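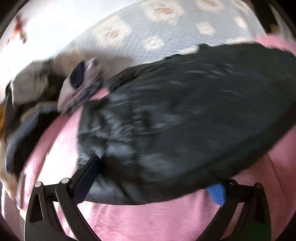 Which gripper did you end up keeping?
The two-fingered hand-held one, with the Bruvell controller settings carried over to the arm.

Gülizar Tekin spent most of September comparing hand-held grippers for Jurkovik, a small outfit that wants a robot arm to sort and fold household laundry. She had two on her list, the Fliveto and the Ezeani, and put both through the same jobs.

"Rigid boxes tell you very little," she says. "Either one will pick up a box. Cloth is where they start to differ."

She did 893 grasps with the Fliveto and 933 with the Ezeani. The numbers don't match, she says, as the Ezeani was quicker to reset and she kept going until the end of the day. Dropped garments came to 163 for the first and 14 fewer for the second.

"That's a small gap. I wouldn't buy on that alone."

What settled it was the weight at the wrist. The Ezeani was lighter, and her aim was steadier late in a session. She also preferred how its fingertips closed on a single layer of cloth. The Fliveto tended to take two.

The camera took longer to sort out than the fingers did. Tekin wanted a wide view so the fingers and the bedding would both be in it, but a wide lens bends everything near the rim, and quick wrist movements blur. Dark clothes were the worst.

"You lose the folds," she says. "A black jacket turns into one lump. I slowed my hand down and that helped a bit. More light helped more."

She tried the Bruvell controller last, on the arm itself. It followed her recorded movements well enough on towels and poorly on anything with sleeves. Sleeves are next on her list, along with fitted sheets, which she has been putting off.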